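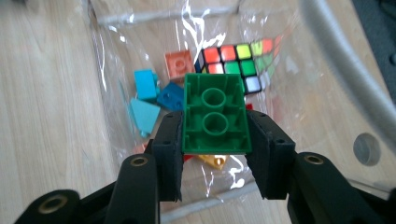

Sourdough Starter FAQ

How often should I feed my starter?
Once a day if it lives on the counter, once a week in the fridge. Mine gets 80 grams of flour and 80 grams of water, and it's so happy on that!

Can I use whole wheat flour?
Yes, please do! Rye is great too (my favorite, the smell is wonderful). Expect it to rise faster and drink more water.

There's gray liquid on top. Did I kill it?
No, it's just hungry. Stir it in or pour it off, then feed it. Pink or orange streaks are another story, so throw that one out.

When is it ready to bake with?
When it doubles within 6 hours of a feeding, several days in a row.

What can I do with the discard?
Crackers! Pancakes! Driss Abdelaziz sent me his flatbread recipe in January and I've made it every weekend.

Can I freeze it?
You can, but drying it on parchment works better for me.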